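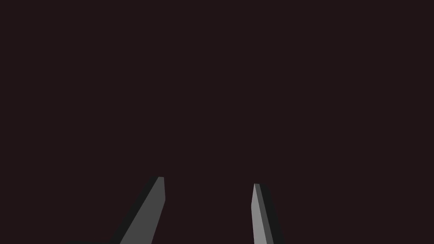 Fig. 1. Wrist view in the simulator, gripper open, nothing in the workspace.

Week 3 notes: visual domain randomization, and what the wrist camera is good for

Okay, so last lecture we finished with behaviour cloning from two cameras, and a few of you asked why I keep going on about the wrist view when the side view shows so much more. Fair question! Today is my long answer, and it leads straight into the method you'll be using for the lab.

Have a look at Fig. 1 first. Two fingers, a flat dark maroon-brown backdrop, and that's your whole observation. I like starting from a render this bare (I know it looks like something went wrong with the printer) as you can ask a very clean question of it: which pixels carry information about the robot, and which ones carry information about the world? Here the fingers are all robot and the rest is a flat colour the renderer filled in. A network trained only on backdrops like this one is quite happy to learn that maroon-brown means "free space", and then it meets a beige benchtop and falls over.

That's the problem visual domain randomization goes after. The recipe is almost embarrassingly simple. Every time you reset an episode you draw a new set of visual parameters, and you keep the physics and the task labels exactly as they were. In Tema, our simulator for this course, you get to draw:

- backdrop colour, sampled uniformly in RGB
- light direction and intensity
- finger albedo, one value shared by both fingers
- camera pose jitter, small, up to 3 degrees on each axis

Notice the third one says shared. You might look at the figure and think the right finger has been given a paler material, as its inner face is clearly the brightest thing there and the left finger's broad face is a much duller grey. Same albedo on both! With flat shading the brightness of a face depends on the angle between its normal and the light, so two faces pointing different ways come out as different greys. Hang on to that, it comes back in question 2 of the lab sheet.

Now the dark side faces. They're charcoal, close in value to the backdrop, and the outer silhouettes go soft where they meet it. The inner edges are much crisper. If you run a plain gradient filter over a render like this you should expect strong responses along the inner edges and weak ones along the outer edges, and for grasping that's a lucky accident: the inner edges are what bound the gap. Randomize the backdrop, though, and the luck goes away. With a pale backdrop the outer edges become the loud ones. So the policy has to learn about the gap from something sturdier than "the strong edge", and I'd argue that is most of what randomization buys you.

The result I want you to know. We trained two policies in Tema on the Inia pick task, one with a fixed backdrop and one randomized, same number of demonstrations, and tested both on 60 rollouts with backdrops neither had seen. The fixed policy succeeded on 2 of them. The randomized one succeeded on 40. I was a bit suspicious of the gap, to be frank, so I reran the fixed one on its own training colour and it did fine there – it really was the colour.

Caveats, and please put these in your write-up if you cite the numbers. It's one task and one gripper geometry. We never varied the finger shape. And the test backdrops were flat colours too, so I'm making no promises about wood grain or somebody's tartan tablecloth.

For the derivation of why this can be read as data augmentation over a nuisance variable, go through the Ivanyshyn notes, chapter on invariance. The notation there writes the visual parameters as xi and mine on the whiteboard was phi. Sorry. Use whichever, but be consistent.

Lab prep

Pull the Bostow starter code before you come in; the download is slow on the lab network. Render the empty workspace with the gripper open under three different light directions and keep the backdrop fixed. Then do it again with the light fixed and three different backdrops. Bring both sets, plus the gradient magnitude maps.

Things to think about on the bus: what would happen if we gave each finger its own albedo draw? Would you expect the policy to get better, worse, or just slower to train? And how much camera jitter could you add before a finger leaves the view altogether?

Reading for next week is the section on randomizing dynamics, the first half only.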